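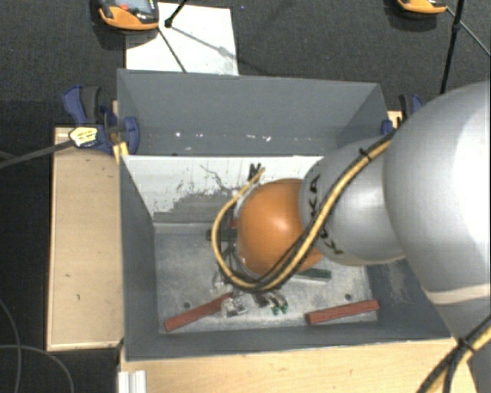
Gray bin and KUKA arm.

Treltovlow Parcel Returns: Frequently Asked Questions

How long do I have to send something back?
You have 20 days from the delivery date. Orders placed in July have the same limit.

Do I need the original box?
No. Any sturdy box will do. Tape over old labels or peel them off so the carrier scans the right one.

Where do I find my return label?
Log in, open the order, and choose "Return items." The label opens in a new tab. If you don't have a printer, choose "Show code" and have the drop-off desk scan it from your phone.

Can I return more than one order in the same box?
Yes, as long as both orders are on the same account. Put both packing slips inside.

Is there a weight limit?
Each box can weigh up to 20 pounds. For anything heavier, write to us before you ship and we will book a pickup.

What does it cost?
Returns are free for orders over $200. Below that, we take $4 off your refund.

When will I get my money?
Refunds go out within five business days after we check the item in. Your bank may take a few more days to show it.

I bought a Trumier lamp from another store. Can I send it to you?
No. Please contact the store where you bought it.

My tracking hasn't changed in a week. What should I do?
Email the returns desk with your order number and the tracking number. Agnese Lepik or Kristaps Org will reply, usually the next business day.

Can I exchange an item for a different size?
We don't do direct exchanges. Return the first item and place a new order.

Last updated 22/08/2023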